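4 min read

September, after the late shift

The arm stopped three times today, which is an improvement on yesterday if you don't ask what it did in between.

I'll put it down in order while I can still remember the order. The job is simple enough to explain to my mother, and I have, twice. Switches ride down the belt, the camera finds them, the arm picks each one up by the body and puts it in a tray with the button facing up. Zandik built the cell, Wei wrote the part that decides where to grab, and I am the one who stands beside it with a clipboard and a sandwich. We promised Skelau it would run a full shift without anyone touching it by the end of the month. I wasn't at the meeting where we promised that.

First stop was at ten past two. Vision timeout, cleared itself, carried on as though it had never met me. Second stop was a tray that hadn't been pushed home, and that was my tray, so we'll move along.

The third one was the real one. The arm came down on a switch lying on its side, closed on the button instead of the body, and pressed it very firmly. Then it lifted, the switch slid out at a height of 37 centimetres, and the arm proceeded to the tray and placed nothing in it with enormous care. It logged a good pick. It did the same again with the next one. By the time I'd swallowed my mouthful and got to the stop, it had seven good picks in the log and four switches in the tray. The other three were on the floor, one of them under the cabinet where my arm doesn't reach and the broom only makes things worse.

What bothers me is the log, more than the drops. Everything drops things. I dropped half the sandwich. But the gripper is supposed to check it's holding something before it moves off, and somebody had set the closed limit so loose that thin air passed. Vitalii Hladun went through the settings with me and found the change had been made during the speed trials, with a note beside it reading "temporary". The note was from autumn. It is now spring. He read it aloud in a flat voice and then went quiet, and I remembered whose initials I'd been hoping not to see. Mine, yes.

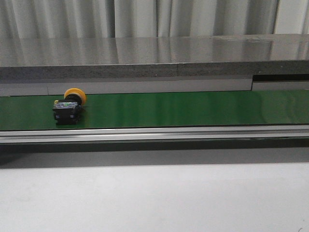
Grasp planning, as I wrote in the fault report, assumes the part will be kind enough to stand up or lie in a way it has seen before. I spent the rest of the evening putting switches on the belt by hand, one at a time with the drive off, and asking the software where it would grab. Tipped over with the yellow cap leaning on the back edge, it's a mean little object. The body is black and hides part of the cap, and the clear plastic bit on top catches the light and shines right back at you. The belt does its own shining down at the right-hand end. Wei's overlay put the grab point on the cap, then on the shiny plastic, then on the cap again. I moved nothing between tries. I said a word I won't put here.

Corrado Benedetti rang from Badton to ask if it was a safety matter. I said no, it's a quality matter, a switch weighs next to nothing. He asked where I'd been standing when they fell. I said beside it. He asked on which side of the guard. There was a longish pause, and I've now agreed that it's a safety matter. The guard door had been closed but I'd been leaning in over the low panel to see better, which the light curtain is meant to catch, and it didn't, on account of being mounted for somebody with shorter arms or better habits. So that's a second report, with me in it twice.

Where we've got to tonight:

The closed limit is back where it belongs, and an empty gripper now faults every time. Vitalii tested it until he was bored and then I tested it until he was annoyed.

The cell is locked out and tagged until the low panel is raised. Corrado wants a picture of the tag. Corrado can have a picture of the tag.

Wei's people want more examples of switches lying down, so tomorrow I get to tip them over in every direction I can think of, which is a job I could have done at age three.

I haven't rung Skelau. I've drafted the email, and it has the word "learnings" in it, so I'll have to start again in the morning. Also need a longer broom.

2 comments · 5 shares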